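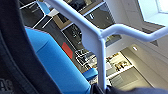 Camera placement is the most common subject of mail about the Roltis and Prirndale gripper comparison, so it comes first. Both grippers were run with the same small camera at the wrist, the same arm and the same Devadiga controller. The camera sits close to the gripper body, and the price is a blind zone: a dark, out-of-focus arc takes the whole left side of the view, while the white tubing and light-blue padding beyond it stay usable for approach. The tilt is left in. The horizon depends on wrist angle, and we do not rotate images before logging them.

Last revised September 23, 2019. Applies to controller build 4 and later.

## Can the camera be moved farther out to clear the gripper body?

Yes, on a longer bracket. We tried one in March and went back to the short mount. The long bracket cleared most of the body but hit trim on inside corners, and the hand-eye calibration had to be redone after each contact. If your work is on open surfaces, use the long one.

## What exactly was compared?

Two parallel-jaw grippers, each with its stock fingers and with the tapered fingers we machine at Vundbridge. Both grippers were set to a stroke of 76 mm and a closing force of 20 N. Each combination got the same 126 attempts, split over open edges, recessed loops and cavities in sheet metal. Attempts stopped by the operator count as failures. Attempts stopped by a controller fault were repeated and are listed separately in the log.

## Which gripper did better?

On open edges there was no difference we would defend. In recesses the Prirndale with tapered fingers was ahead of every other combination. The stock Roltis fingers were the worst in recesses, mostly due to tip width. With tapered fingers fitted, the Roltis closed most of that gap.

The Roltis is easier to service. Its jaws come off with two fasteners and go back on without re-zeroing. On the Prirndale, re-zero every time.

## How do the fingers reach a metal loop set back in molded plastic?

Approach from the side with the tip leading and the jaws partly open. Do not come in square to the panel, or the lower gripper parts will hide the cavity below the loop from the wrist camera at the moment you need it. Contact beside the loop is acceptable as a first touch. Limit approach speed to the "slow" profile and let the force threshold end the move. Watch for cables routed over the plastic; the planner does not model them.
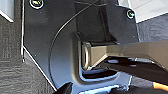 Dinesh Menon wrote to ask whether the force threshold can tell a touch on the loop from a touch on the surrounding plastic. He had seen both register as a single step in the wrist force signal and suspected the filter.

It cannot, at the default filter setting. The two contacts differ in stiffness, but the default low-pass removes most of the difference. Set `contact_filter` to `raw`, log a few touches on each material, and set the threshold from your own data. Ours will not transfer to another arm.

## Does a dark finger on a dark part confuse the tip tracker?

Often. Charcoal plastic and a black gripper component give very little edge contrast, and the tracker drifts toward whatever highlight is nearest. A tan finger is easier to separate. We now prefer the lighter material when the workpiece is dark, on either gripper. We have not tested paint or tape on the fingers and expect both to wear off.

## What about bright metal?

Metal has the opposite problem. Auto exposure settles on the panel, the inside of the opening goes dark, and reflections near the tip can be taken for the tip itself. Curved, polished parts inside a cavity are worse than flat ones, with narrow vertical highlights that shift as the wrist moves.

Settings that worked for us:

- Lock exposure before the tip enters the opening.
- Disable highlight recovery in the camera driver.
- Use kinematics for tip position once the tip is past the lip, and ignore the tracker until it is back out.
- Keep lateral speed low inside the opening. The pressed lips are rounded and will guide the tip if the wrist is compliant.

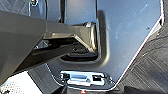
## Is the Devadiga controller required?

No. Any controller that accepts Cartesian targets and exposes wrist force will run the scripts. We chose it for the logging. You will need to rewrite `jaw_io.py` for a different fieldbus.

## Are the finger drawings available?

The tapered finger for the Roltis is in the download folder, revision C. The Prirndale version is being redrawn after a change to the bolt pattern. Do not use revision B; the countersinks are on the wrong face.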